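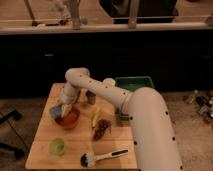
Collecting demonstrations: notes for week three
17 July 2020 - Nusia Robotics Short Course, course staff

These notes go with the second practical. Read them before your booking, as the bench time is short and most of it should go on recording.

What counts as an example

One example is one attempt at one instruction, from the start pose to the release. It has three parts: the camera video, the joint positions and gripper commands logged alongside it, and a line of text saying what was asked. If any of the three is missing, the example can't be used for training.

The instruction is written before the attempt. "Put the sponge in the bowl" is fine. "Tidy up" is too loose for this set. Use the same name for an object every time, and check the Joltetti word list if you aren't sure what we call it.

Setting out the board

Leave other things on the board as well as the object you want moved. A policy trained on a bare board learns to go to whatever is there, and it falls apart when a second object turns up. Mix colours and shapes, and have at least one soft item in the set. Soft things fold in the grip and cover the part you were aiming for, so they need more examples than a cup does.

Shift the layout every ten attempts. Move the target, turn the brush end for end, swap the bowl and the tray. Don't move the camera. If it gets bumped, stop and redo the calibration before going on.

Driving the arm

Go at a steady pace and don't pause above the target while you think. Long pauses were the main fault in the February set - the trained arm would stop over the bowl and stay there. Lower the object before letting go.

If you miss a grasp, open, back off and try again in the same recording. Mark it R in the log. Recoveries are useful as long as they stay a small share of the total. Mark an attempt F if the object leaves the board, and keep the file.

Where we are

The February set had 774 attempts, of which 187 were thrown out at review. A further 176 were kept but needed their instructions rewritten, a slow job that careful typing would have saved. Each pair should record 60 attempts this time, split evenly between the two Asby task sheets.

Upload before you leave the room. Sheets go in the Achterberg folder under your pair number.

Contact: course office, Nusia | © 2020 Nusia | Back to top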